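The Sorting Trial

The requirement took up one line of the course sheet. The arm shall transfer objects between two baskets without operator contact. Ademir Macedo had read it often enough to know that it did not say how many objects, or in what order, or what would happen to a student whose arm could not do it by Sunday.

The Womley lab opened at 6 in the evening for the second-year group. Macedo logged in, homed the joints and read the encoder offsets aloud to Turano, who wrote them down in pencil. Joint four was off by the same amount as the day before. Turano said that a constant error was a good error. She entered the correction and ran the arm out over the table at low speed.

"Stop there," Macedo said.

The arm stopped. He checked the wiring at the gripper, where the leads hung lower than he liked, directly over the tape.
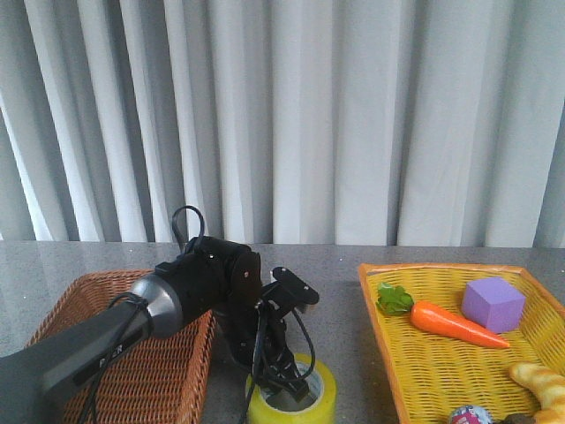 The arm at the hold position, tape roll under the gripper.

"Clearance?" Turano asked.

"On the fingers, yes. On the leads, no."

"So raise the waypoint."

He raised the waypoint. The planner rejected it for exceeding the limit on joint three, and he lowered it again by half. It was accepted. He saved the file under a new name, as the instructor, a patient man called Bragança, had asked them to do after the loss in January. Macedo had overwritten a working path that month and had spent nine days rebuilding it from memory. The rebuilt path was shorter than the original. He had never mentioned this to Bragança.

The training log now held 3,832 attempts. Most belonged to earlier groups, and their failures had been sorted by cause: slip, collision, timeout, unknown. Unknown was the largest class. Turano had read through 400 of the unknowns over the winter break and moved a good part of them to slip. She had submitted the changes to Clomer, the student who kept the records, with a note on method. Clomer had accepted them without reply.

"Wrist view," she said.

Macedo switched the monitor over.
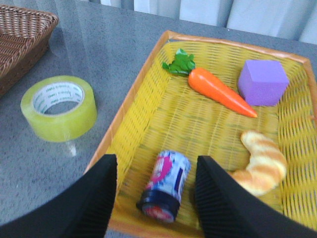
Reading time: 3 minutes

The can lay between the fingers. The model had marked it as the first target, with the croissant second. Macedo would have started with the cube, which had flat faces and nothing pressing on it. He said so.

"It isn't scored on what you would have done," Turano said.

"The right finger is close to the croissant."

"How close?"

He did not have a figure. The depth estimate was poor at that range - the fingers themselves took up too much of the view - and the number on the monitor moved each time he looked at it. He wrote down the lowest value and the highest value and put a line between them.

Bragança came in with his coat on and stood behind the two chairs. He read the monitor, then the pencil notes, then the course sheet taped to the side of the cabinet.

"Who chose the can?" he asked.

"The model," said Macedo.

"Do you agree with it?"

Macedo considered the tilt of the can and the width of the opening. He considered joint four. The honest entry was unknown, and there was already a large class of those.

"I'd let it try," he said.

Bragança nodded and took one step back from the table. Turano turned to a clean page, wrote the attempt number at the top and ruled a column for the cause. Macedo put his left hand on the stop button and pressed enter with his right.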